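My phone is four years old and I have been told by three separate people this autumn that it must be slow. It isn't. It opens the bus timetable, takes a decent picture of a receipt and rings when somebody rings it. The battery gives up at about teatime, I'll grant them that. A new battery costs £66 fitted at the stall in the Bretham arcade. A new handset from Redden costs £543, and for that I would get, as far as I can tell, a second hole in the back.

I have been reading the Redden sheet for a week now and I still couldn't tell you what the phone is like. I can tell you what is in it. There is a processor with a name, and a number of cores, and a clock speed. There is a screen measured corner to corner to the second decimal place, as if anybody had ever returned one for being a hundredth short. There are cameras, which are described in the way estate agents describe bathrooms. What I can't find anywhere is how loud it is in a kitchen with the tap running, or how many years Redden means to send out updates before it loses interest.

That last one matters more than all the rest. My sister-in-law, Mirela Batista, bought a Brodum two winters ago on the strength of a very handsome sheet. It got one update, then went quiet. Her bank's app now refuses to open on it. The cores are all still there, presumably working away.

I wrote to Redden's press office to ask about updates and had a polite reply from a Garnet Campbell, who said the company was "committed to a long-term software journey". I wrote back asking how long, in years. I have not had the second reply.

People who sell phones say that buyers want specifications, and I half believe them. Deming Feng has run the arcade stall since before I moved here and he says customers come in with two numbers in their heads, the storage and the megapixels, and they'll pick the bigger of each whatever he tells them. He has stopped arguing. But they only have those two numbers because those are the two printed largest on the box. Print the length of support in the same size of type and I think they'd ask for that one.

And storage is a cheat anyway. The figure on the box is what you get before the maker has moved its own furniture in. On Mirela's Brodum a good chunk had gone before she'd taken a single photo, a fair part of it on games she hadn't asked for and couldn't remove. I'd like to see a law about that. I don't expect to.

Then there is the camera business. Every maker now says its camera is "intelligent", that it knows food from faces and turns the colours up to suit. Perhaps it does. I tried the Redden in the shop, on a sandwich, and it made the lettuce look poisonous. Rosimeire Pimentel, who edits this page and is kinder than I am, tells me her Xavier does a lovely job on her garden, and she has shown me the dahlias to prove it. They were very bright dahlias. I remember them as a sort of brick colour.

I don't think phones are bad. The cheap ones are far better than they were, and somebody buying their first one for £167 will get something that would have seemed like witchcraft not long ago. My complaint is with the yearly rush, and the sheet that goes with it, and the reviews that copy the sheet out in full sentences and call it an opinion. I have read four of those about the Redden. Two of them have the same spelling mistake in the same place.

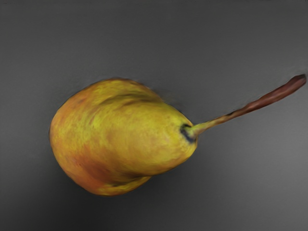
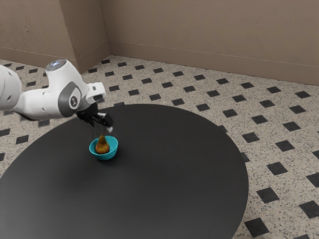

*First, a pear on a plain grey surface; second, a white robotic arm over a round black table. Both are computer renderings.*

So I'm having the battery done. Deming says it'll take him an hour if the screen lifts cleanly, longer if it doesn't, and he wants me to back everything up first — which I have been meaning to do since June. If Mr Campbell writes in the meantime with a number of years, I will print it here, and if the number is a good one I may even think again next autumn. The offer is open to Brodum too.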